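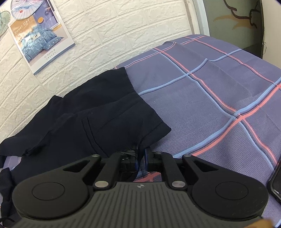 Page last changed: 27 May 2025

Skuvel Hand Gripper – Club Loan Kit
Listed by the Betstead student robotics club equipment desk

The Skuvel is a hand-held two-jaw gripper. You hold it, you do the chore, and the recordings go toward the club's cloth folding project. The maker's sheet says it makes teaching a robot "as easy as tidying your room." We have had it for a school year and would put it less strongly.

What it does well
Edges and corners. If you can get both jaws on a hem or a bunched corner of a pair of shorts, it holds and you can lift a fold over. Thick cotton is fine. Towels are fine. Bedding is slower, but most members get there.

What it does less well
Anything thin and slippery. Dark clothes on a dark surface are also a pain when you come to label the recordings, so put them on a light or patterned sheet. Loose threads get caught in the jaws more than we'd like. Pull them free between takes and don't yank.

The claim we don't buy
The sheet says 40 recordings are enough to teach one fold. Our first arm trained on 40 managed to push a T-shirt off the table. We then went to 100, all done in members' own bedrooms with their own laundry, and it got better at T-shirts. Trousers are still hit or miss. Aaltonen, who sell the kit, quote a 95 percent success rate. We asked which clothes they used and have not had an answer. Until we do, please don't copy that number onto your poster for the July contest.

In the kit
Skuvel gripper
Charging cable
Spare finger tips, one pair
Brernska carry case (the zipper sticks at the corner)
Printed log sheets

Borrowing
Open to club members and to anyone taking the after-school robotics class. Loans run for 8 days. One kit per team. Sign the sheet by the equipment cabinet and write down what you plan to fold, because "clothes" has told us nothing so far.

Before you record
Check that both jaws close fully. Try one fold without recording. Keep each take to one fold and start a new one if you drop the cloth – but keep the dropped one too. Last term people deleted their bad takes, and we ended up with a very tidy set that was no help when the arm missed a corner.

Should your team use it?
For cloth, probably, as long as you have the time to record a lot. For blocks, cups or the sorting task, I would stick with the older joystick setup. It's ugly and everybody complains about it, and it has beaten the Skuvel every time we tried both – maybe that changes once we have more practice, but I'm not betting a contest entry on it.

Questions and broken parts go to Elsa Ojala at the equipment desk. Bring the log sheet with you.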